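资产

2018年3月
文/Laine Stankevičius

Merent被Lidley收购的消息,我是从饮水机上知道的。那天早上饮水机侧面多了一张蓝色贴纸,写着“Lidley集团固定资产”。下午才来了邮件,标题叫《写给Merent大家庭的一封信》,里面“激动”出现了四次,“家人”出现了六次,“岗位”出现了一次,在倒数第二行。

我在Merent做了七年合同归档。这份工作的好处是没人知道我在干什么,坏处也是。并购之后,Lidley派来一位整合专员,在我桌子对面坐下,打开电脑,很和气地问我:“请用一句话描述你为公司创造的价值。”

我说我管柜子。

他打了很久的字。我到现在也不知道“我管柜子”怎么能打那么久。

然后他抬起头,看着我身后窗台上的那盆龟背竹,问:“这个归谁?”

这件事说来话长。龟背竹是前任归档员留下的,前任的前任据说也养过。它有一片叶子已经伸到打印机上方,每次打印双面文件,那片叶子都会点一下头。七年里我给它浇水、擦叶子,换过两次盆,出差时托给前台。可他问的是归谁,我一时答不上来。我要说归我,他大概会问有没有发票;我要说归公司,公司就是他们了。

“归窗台。”我说。

他又打了很久的字。

过了一个星期,龟背竹上也有了贴纸,编号3256,贴在盆沿上。贴的人很尽责,怕沾水,外面又包了一层透明胶带。我查了一下系统。Lidley用的资产系统叫Sendent,界面是一种病房的绿色,每点一下都要想一想。3256号在里面的类别是“办公家具(其他)”,预计使用年限五年,残值为零,状态为“良好”,责任人是我。

我这辈子第一次在公司里对一样东西负责,还有编号。

下班路上我给我妈打电话,说公司让我负责一项固定资产。我妈问是不是升职了。我说算是吧。她问是什么资产,我说是绿的。她沉默了一下,说绿的好,环保。

麻烦出在搬家。Lidley要我们搬进Petkov大楼十一层,和他们的人坐在一起。搬迁手册129页,我是全公司唯一读完的人,这是职业病。手册第四章规定,所有办公家具由搬家公司统一拆卸、裹膜、平放运输。第七章规定,活体植物属于私人物品,员工须在搬迁日之前自行带走,逾期按废弃物处理。

3256号既是家具,又是植物。按第四章它应当被拆卸,按第七章它应当被扔掉,而无论哪一章,我都是责任人。

我给Sendent的客服写了一封信,请求把3256号改成别的类别。当天就有回复,说类别可以修改,需要先报废,再重新采购。报废需要提供损坏照片。

我拿着手机对着龟背竹站了一会儿。它绿油油的,长得比我好。我试着从下往上拍,想让它显得憔悴些,结果拍出来像热带雨林的宣传册。我又关了灯拍,像半夜里的热带雨林。

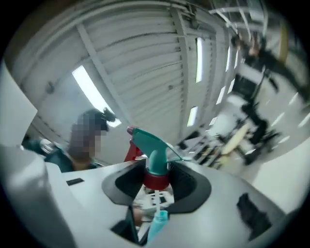
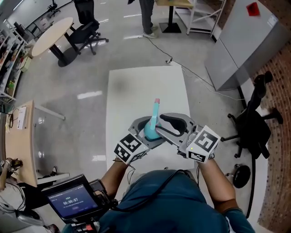
前一张:喷壶。后一张:地板上的白色板子。

我给整合专员打电话。他说这个问题很好,他会带到会上去。我后来收到了那次会议的纪要,关于3256号有一段,是这样写的:“会议就跨类别资产的边界问题进行了坦诚的交流。”下面是待办事项,负责人一栏写着我的名字,事项一栏是空的。

我把这份纪要归了档。归在哪个柜子,我想了一个中午。

搬迁前一天,办公室里到处是纸箱。前台把自己用过的三支口红和一双拖鞋装进一个很大的箱子,箱子上写“易碎”。财务的同事在跟一台碎纸机告别,那台碎纸机吃过他的领带,他们之间有感情。我的柜子已经用胶带缠好了,一共几只我就不说了,反正是我管的。

搬家工人来了两个,年轻的那个看着龟背竹,又看看手里的单子。

“家具?”他问。

“家具。”我说。

“怎么拆?”

我翻开手册第四章给他看。他看得很认真,比我们部门经理看合同还认真,然后叫年纪大的那个过来。年纪大的只看了一眼盆,一眼叶子,说这东西上电梯得有人扶着。

“手册说要平放。”我说。

“写手册的人养过花吗?”他说。

我说据我所知写手册的人在另一个时区。

最后是他抱着盆,我在后面托着那片最长的叶子,像给新娘托裙摆,一路从货梯下去,穿过停车场。保安拦住我们,要看资产出门单。我把盆沿转过去给他看编号,他隔着透明胶带抄了半天,抄成了3265。我想提醒他,年纪大的那个用膝盖碰了碰我。

车上没有位置让它站着,它坐了副驾驶。我坐在后面的纸箱上。路上遇到一个急刹车,系着安全带的是它。

到了Petkov大楼,十一层的窗户是打不开的,也没有窗台,整面玻璃一直落到地毯上。我抱着窗台的财产站在那里,发现我当初的那句话在法律上有漏洞。

Lidley的人都很客气。他们有一种客气的方法,是在你说话之前就先点头。一个穿马甲的女士过来,告诉我这一层的绿植由外包公司统一供应,每季度更换,墙角已经有了两棵,叶子上都有光,摸上去是布的。

“您这棵真像真的。”她说。

我说谢谢。

她又说,为了视觉统一,外来绿植有90天的观察期,观察期满,由行政评估是否留用。说完她顿了一下,问我是哪个部门的,我说归档。她点点头,说哦,你们也是90天。

就这样,我和3256号开始一起被观察。它在这件事上比我沉得住气。第一个星期我每天提前到岗,把文件夹的脊背对得整整齐齐,给不认识的人扶电梯门,开会时记笔记,记的是别人的鞋。它第一个星期什么也没做,掉了一片黄叶子。我趁没人把叶子捡起来,塞进了包里。一个在观察期的员工,不能让同事显得状态不好。

第二个星期,它在背着光的那一侧抽出一个卷着的新芽。我把盆转了个方向,让新芽冲着走廊,行政来来回回都看得见。我自己没有新芽,只好换了件衬衫。

到了四月,Sendent发来一封自动邮件,说系统在盘点中发现一项差异:3256号资产未见出门记录,推定仍在原址;另有一项3265号资产已于搬迁日出门,去向不明。邮件请责任人说明情况。我查了一下,3265号是一把人体工学椅,责任人是我们部门经理。

我去经理那里,他正坐在那把椅子上。

“椅子丢了。”我告诉他。

他低头看了看,又抬头看了看我。他也在观察期,谁都看得出来,他桌上摆着一本讲变革的书,书签夹在第一页。

“严重吗?”他压低声音问。

“要写说明。”

“那你写,”他说,“你文笔好。”

我回到座位,打开那个病房绿的窗口,光标在“情况说明”里一闪一闪。打印机不知在替谁印双面的东西,这层楼的打印机离得远,叶子够不着。我打了一句“椅子与植物均健在”,删掉“健在”,改成“良好”,按了提交。

系统想了一想,问我是否有发票。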